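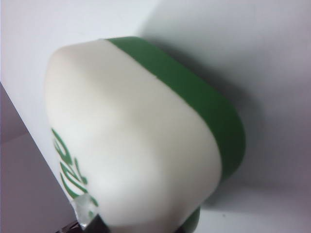
Caméra de poignet Lumbao et pince Flerkow : trois semaines d'essai

Publié le 15/5/25

Nous avons monté la caméra Lumbao sur la pince parallèle Flerkow, au bout d'un bras Tosteck de petit format, pour remplacer un ensemble plus ancien qui datait de décembre. Le contrôleur est resté le même, un Prukgate en version de base. Les deux éléments sont vendus séparément et se commandent chez des revendeurs différents. La caméra coûte 295 euros sans le câble.

Ce qui nous intéressait : saisir des objets de tous les jours, souvent imprimés, souvent bombés, et garder une image utilisable jusqu'au contact. Les pièces usinées et les cubes de démonstration ne nous apprennent plus grand-chose.

Montage

La bride de la caméra se fixe sur le corps de la pince par quatre vis fournies. Il faut les poser avant de raccorder la pince au poignet, sinon deux des quatre sont inaccessibles au tournevis droit. La notice place cette étape après. Le câble sort vers l'arrière et suit bien l'avant-bras, à condition de laisser une boucle généreuse au dernier axe. Avec la boucle recommandée, le câble tirait sur le connecteur en fin de rotation.

L'étalonnage main-œil se fait avec la mire livrée, en 15 poses. Le logiciel Lumbao refuse les poses trop proches les unes des autres et l'indique tout de suite, ce qui évite de recommencer toute la série. Il ne conserve en revanche qu'un seul étalonnage à la fois. Si vous changez souvent de doigts ou d'outil, exportez le fichier à la main.

L'image de près

C'est le point fort de la caméra. Sur l'objet blanc à bande verte de la photo, le bord entre les deux couleurs reste net et le blanc n'est pas brûlé : on distingue encore les gris légers qui donnent la courbure. Notre ancienne caméra transformait ce genre de surface mate en aplat, et l'estimation de l'orientation partait au hasard. Le vert tient bien aussi, y compris près de l'angle arrondi où il s'assombrit.

La limite est géométrique. Quand l'objet est saisi, il occupe presque toute la vue, et l'inscription se retrouve sur le flanc, étirée au point d'être illisible. Aucun réglage n'y changera quoi que ce soit. Si l'application doit lire une étiquette, il faut prévoir une pose de lecture à distance avant l'approche, ou une seconde caméra fixe. Nous avons choisi la pose de lecture, qui ajoute 3 secondes par cycle.

Les reflets demandent de l'attention. Un petit élément transparent et brillant, comme celui qu'on voit près du bas de l'objet, renvoie des taches claires que notre segmentation prenait au début pour un morceau de fond. Baisser l'exposition d'un cran a suffi dans la plupart des cas. L'exposition automatique est à éviter pendant la descente : elle change à mesure que l'objet blanc remplit l'image et décale les seuils de couleur. Les ombres diffuses sur fond blanc ne nous ont pas posé de difficulté.

Un seul doigt gris apparaît au bord inférieur dans cette prise. C'est peu pour juger d'un serrage symétrique. Une bride un peu plus longue dégagerait mieux les doigts, mais augmenterait l'encombrement du poignet. Lumbao propose trois inclinaisons sur la bride actuelle, et celle du milieu nous a paru le meilleur compromis.

La pince

La Flerkow est une pince électrique à course moyenne, sans surprise. Le réglage de l'effort se fait par paliers, et les deux premiers suffisent pour des objets légers. Les patins d'origine glissent sur le plastique lisse dès que la prise est décentrée sur une forme bombée. Sur une série de cent essais avec des objets arrondis, nous avons obtenu 98 saisies réussies avec les patins souples en option, et nettement moins avec ceux d'origine. L'option devrait être incluse.

La vitesse de fermeture est correcte. Le retour de position est fiable, le retour d'effort beaucoup moins : il oscille au contact et nous l'avons filtré avant de nous en servir comme condition d'arrêt. Le bruit est modéré. Après trois semaines, aucun jeu dans les doigts.

Avec le contrôleur Prukgate

La caméra est reconnue sans pilote supplémentaire. La pince a demandé une mise à jour du micrologiciel, puis un redémarrage complet du bras. Nous avons eu deux pertes de flux vidéo la première semaine, toutes deux avec un câble USB du commerce. Elles ont disparu avec le câble Lumbao, vendu à part.

La documentation existe en français, mais les pages sur le déclenchement matériel sont restées en anglais et renvoient à une version antérieure du logiciel.

Points positifs
Bonne tenue des blancs et des contours à courte distance
Étalonnage rapide, erreurs signalées tout de suite
Position de la pince fiable

Points négatifs
Doigts peu visibles pendant la prise
Patins d'origine trop durs
Câble et patins souples en supplément
Un seul étalonnage enregistré

Nous gardons la caméra. Pour la pince, nous attendons de comparer avec un modèle à doigts plus longs avant d'en commander une deuxième. À ceux qui travaillent surtout sur des objets plats, bien contrastés et toujours présentés de la même façon, une caméra fixe moins chère rendra le même service.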